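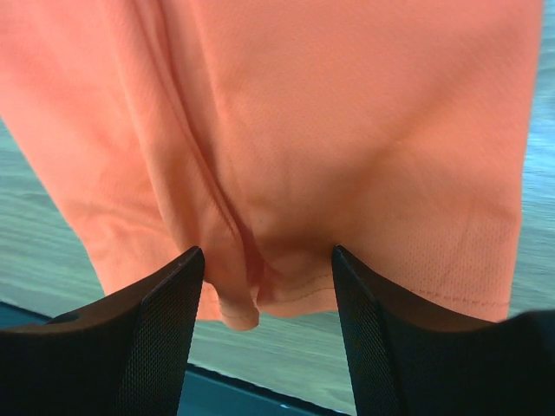
4.2 Comparing the two finger sets on soft goods

Cloth was the part of the comparison we had most looked forward to, and it took up far more of our time than the rigid parts did. A box or a bottle gives the fingers a shape to close on, whereas a garment offers a different shape every time it is put down, and much of what we first wrote in our notes as a fault of the gripper was really a matter of where along the garment we had asked it to close. We therefore settled early on the hem as the place to hold. A hem is a little thicker than the body of the fabric and usually has stitching in it, and in the view from the wrist the bunched hem hanging between the two pointed fingertips is easy to judge by eye, even in a thin perforated knit like the orange one, where the fabric fills most of the picture. The crosshatching on the inner faces of the fingers is visible from there too, and we came to use it as a handy reference when deciding whether the cloth was sitting near the tips or further down towards the base.

The two finger sets were the Kuniro, which is tapered and has the crosshatched inner face just mentioned, and the Clalov, which is broader, smooth and covered with a softer pad. Both were fitted to the same pair of arms with the same closing force, and the controller was left alone between them apart from a change to the offset of the fingertip. Araceli Jaramillo wrote the grasping routine and ran the Kuniro trials; Eliseo Huerta ran the Clalov trials and then, to guard against one of us simply being the gentler operator, we swapped over and did part of the work again. The swap made less difference than either of us had feared, and we have pooled the two operators in what follows.

Each trial began with the garment dropped on the tabletop from a low height and left as it fell. One arm took hold of whichever hem or corner the wrist camera showed most clearly, the other took a second point, and the pair then drew the edge between them taut before laying it down again. We logged a trial as good if both holds lasted until the release command and the edge was straight enough to start a fold from. Over the whole comparison we logged 3,000 grasps, of which roughly 2,000 were on knitted garments and the remainder on woven ones, napkins and tea towels mostly, with a few pillowcases towards the end when we had run through everything else in the cupboard.
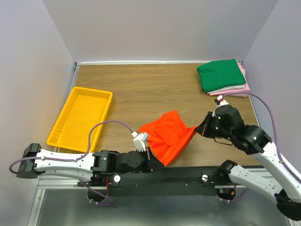 Figure 4. Two-arm stretch with the tapered fingers. The cloth is held at its right and front corners, and a diagonal edge runs between the two grippers.

The stage in Figure 4 is where the finger sets differed most clearly. With the tapered fingers a corner could be taken very close to its point, which left nearly the whole edge free to be straightened, and the narrow tips could be brought down to the wood without disturbing the cloth lying beside them. The padded fingers needed a bigger mouthful, so to speak, and gathered the corner into a small bundle that had to be shaken out again afterwards. On the other hand they were much kinder to a loose weave. We pulled threads on 11 of the woven pieces, all of them with the tapered fingers, and in every case the damage was at the first hold, when the arm was moving quickest.

A word about the cables, as we should have been glad of one ourselves before starting. Each wrist carries its sensor on a small bracket, and the purple lead from it runs back along the white link and is fastened down with clips. In our first week, back in March, we had left the leads slack, and the cloth caught on them often enough that we threw out those trials altogether. Once clipped they gave no more trouble, although anyone copying the arrangement should leave enough length at the wrist for a full turn.

We also tried the Olaniyan controller for a short spell in place of our usual one, hoping that its quicker force loop would let us lower the closing force for the knitted garments. It did so a little, but the padded fingers gained more from it than the tapered ones, and we had too few trials to say much beyond that. The results by fabric and finger set are given in Table 3, and the question of how the Zikton camera copes with dark cloth is taken up in Section 4.3.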